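Furnival Workspace Storage Project
Progress report to Clellier, period ending November

1. Summary

Work in this period covered small-parts storage at the Landville site. The open heaps on the bench are to be replaced by color-coded plastic baskets on a raised shelf. Of the 553 part types on the Ginent stock list, nearly 100 have been assigned a basket color.

2. Baskets

The selected type is a rectangular, open-topped basket with slotted walls and a rounded rim. Contents can be checked through the sides.
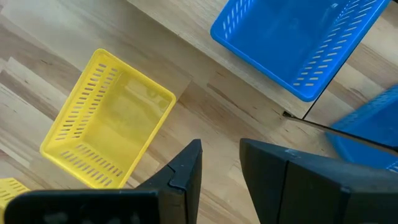

Figure 1. Yellow and blue baskets, both empty, on the bench surface.

Labels have not been ordered. The slotted walls leave little flat area for adhesive, and tie-on tags are being priced.

3. Shelf

The shelf board is light wood, carried on a low black metal rack. The working order is black at left, yellow in the middle, blue at right.
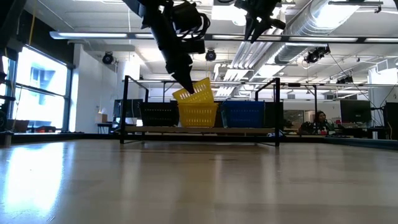 4. Bench layout

The shelf stays on the tabletop, leaving the remaining surface clear for sorting. The layout was revised 7 times before the present position was adopted.

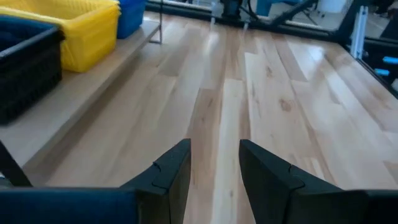 Fixing points for the rack remain open. Drilling the tabletop was ruled out, and clamps are under review.

5. Next period

Assignment of the next 50 part types. Selection of tags. Decision on whether a row of more than three containers is to be adopted. 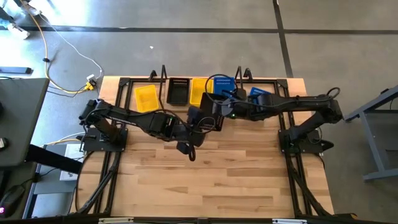
Figure 2. Yellow, black and blue containers along the far edge of the table.

The budget line for baskets is unchanged.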